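Oiling wooden trays and boards

skaveck_home
I use mineral oil on my trays every May. Is 2 coats enough?

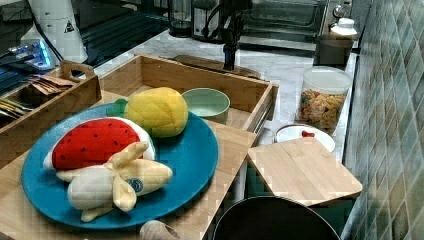
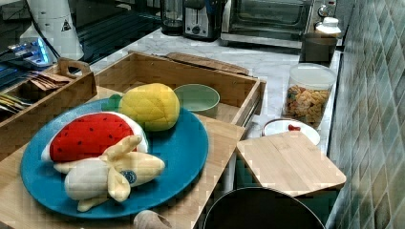
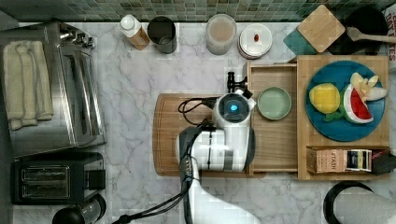
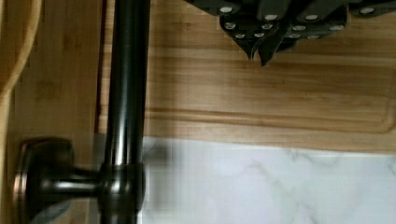
First two: the tray with the green bowl. Third: the cutting board.

Hazem T.
One coat is enough – wait 20 minutes, then wipe.

pshan776
I don't agree with Hazem. One coat did not last a month on my board. I do two.

Hazem T.
Maybe you wash it too often?

pshan776
Once a day, by hand.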